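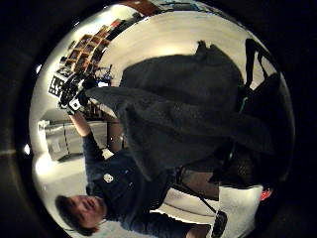
Elfriede Voß wants to know whether the silence at Ranau House is proper silence or the sort where everyone whispers in the corridor and calls it a practice, and she asked me to find out before she hands over any money for the December retreat. Fair enough! She left that under my post on morning prayer, a few other readers chimed in to say they'd been wondering too, and as the place had an open day coming up on 2026-07-09 I put my name down, filled the thermos and drove out.

For anyone new to this blog, I came to all of this sideways. I'd had years of a crook back and a worse temper, and a woman at my old parish took me along to a healing service, and while I'm not going to tell you my back was fixed that evening (it wasn't, I still can't put my own socks on without a chair) something in me did settle down. I've been poking my nose into retreat houses ever since. Ranau has been on my list for ages, mostly on the strength of its garden.

Getting there

It's 70 kilometres from my front gate, most of it easy, and then a stretch of dirt at the end that had been chewed up by the rain. Go slowly past the second cattle grid. The sign for the house is on the left and it's tiny, a bit of painted board with the name and a dove that looks more like a galah, and I sailed straight past and had to do a three-point turn in somebody's driveway with a kelpie supervising.

Parking is in the paddock. Wear boots. I wore my good brown shoes and they're still on newspaper in the laundry.

The welcome

Tea first, thank goodness, and a table of slices (the lemon one was the pick, the apricot was a bit dry). They gave us stickers for our names and a folded timetable, and then the warden gave a short talk about how the house began. It was a sheep station homestead, then a convalescent home, then it stood shut up for years until the present lot took it on. They're not tied to one church. The morning office is more or less Anglican, the healing prayer on Thursdays is looser than that, and there's a Quaker-ish silent hour after lunch which is the thing Elfriede is after.

I liked that the warden was upfront about doctors. Someone asked straight out whether guests are expected to leave their tablets at home and the answer was a very firm no, bring them, tell us about them if you'd like to, and if you're unwell in the night we'll drive you to the hospital and pray on the way. That got a laugh, but I was relieved to hear it. I've been to a place where the question was dodged and I didn't go back.

We were split up after that and my lot did the house first.

The chapel

Smaller than the website makes it look, and lovelier. It was the old dairy, so the floor slopes to a drain in the middle, and they've just left it. Whitewashed walls, a plain table, rush-seated chairs that creak like mad whenever you shift your weight. (If you have a dodgy back like mine, ask for one of the kitchen chairs, they keep a stack behind the door.) There's a prayer book by the window where guests write the names of people they want remembered, and each morning a page gets read aloud. I wrote my sister's name in it and then had to go and look hard at the garden for a bit.

The organ is a harmonium, and it wheezes. One of the older fellows in our group sat down and gave us a verse of "Abide with Me" before anyone could stop him, and he had the lot of us singing by the end of it, including a teenager who had clearly been dragged along by her nan.

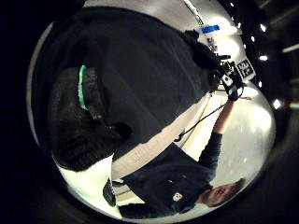 Dark glove with mint-green trim, very close up.

The library

I could've stayed in the library until dark. The catalogue says 1,834 books, all typed up on cards by the previous warden, and they range from serious theology down to a whole shelf of paperback testimonies from the fifties and sixties, people writing in to say how they were healed of this or that. I've got a soft spot for those. Some I believe and some I don't, but I love the voices in them, all those farmers' wives and bank clerks trying to put into words the strangest thing that ever happened to them. I read one by a shearer who'd lost his hearing and I'm still thinking about it.

You can borrow while you're staying but not take anything away. There's a gas heater which takes some persuading, so pack a cardigan.

The Huvari hour

Now, this was the part I'd been curious about. On the timetable it just said "Huvari, all welcome" and I'd assumed it was a person. It's a way of praying, or of sitting, that they worked out here themselves and named after the creek at the bottom of the property. You sit in a ring, one person says a single line from a psalm, and then you all keep quiet until someone else feels like saying the same line again. Same line every time. Ours was "He restoreth my soul" and I'll admit that for the first while I was mostly thinking about whether I'd locked the car.

Then somewhere in there I stopped. I can't tell you much more than that. A magpie was going off its head outside and the line came round again in this very soft Scottish voice from across the ring, and it landed differently. Afterwards we had a chat over more tea and people had had all sorts of experiences, from tears to a nap. One man said he'd found it repetitive, which, well, yes!

The rooms

There are 13 bedrooms, all singles bar the two at the end that have been knocked together for couples. Iron beds, a wash basin, a hook on the door, a Bible in the drawer. The mattresses are new and good, and I lay down on one to be sure (with my shoes off, they were a disgrace by then). Bathrooms are down the hall. The east side gets the sun and the west side gets the generator, so say which you'd like when you book.

Lunch was in the Stojanovska Room, named for the family who ran the property in its convalescent days. Pumpkin soup, bread, a cheese I didn't recognise and went back for. Meals on retreat are taken in silence except for the evening one, with someone reading aloud, and they were halfway through a book about lighthouse keepers when we visited, which has left me needing to know how it ends.
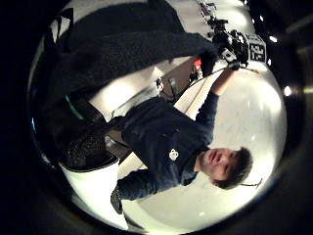
So is it proper silence?

Elfriede, yes. With a couple of wrinkles.

The rule runs from after night prayer until after breakfast, and again for the hour after lunch, and on the December retreat it's the whole way through from the first evening. They hand out a little card you can hold up if you need something, and the staff do keep to it. I walked past the kitchen during the quiet hour and they were passing each other saucepans and pointing, like a very slow dance. The wrinkle is the walls. It's an old timber house, and you'll hear every cough and every slipper. If it's human noise that bothers you, bring earplugs, or ask for the hut by the creek, although that has no heating and I wouldn't in winter.

The other wrinkle is the phones. They ask you to leave yours in a basket at the office and I gather most people do, but they don't go through your bag.

Money and booking

Bookings go through Vestance, an online thing that I found a bit of a pain. It logged me out twice and then called me Mr. If you get stuck, ring the house in the morning and they'll do it over the phone and be very nice about it. The silent retreat runs for 6 nights and the price is on a sliding scale, so you pick your own rung and no one asks why. Linen's included, towels aren't.

The healing prayer is free and you don't have to be staying. You can drive in on the Thursday, sit at the back, and drive home again. I might do that. My friend from the old parish says she'll come if I do the dirt road.

A few odds and ends before I forget them. The garden is mostly bones at this time of year but the wattle by the gate was starting, and the vegie patch is enormous. There's a ramp to the chapel and a rail in one of the bathrooms, but the path between the house and the library is gravel and steep, so ask about that if you use a walker or a chair. Dogs can't come. And the shop, which is a cupboard, sells their own honey, and I've already got through half the jar on toast.

If you've stayed at Ranau yourself, do tell me about it in the comments, especially if you've done the full silent week. And if you know the lighthouse book, please don't give away the ending.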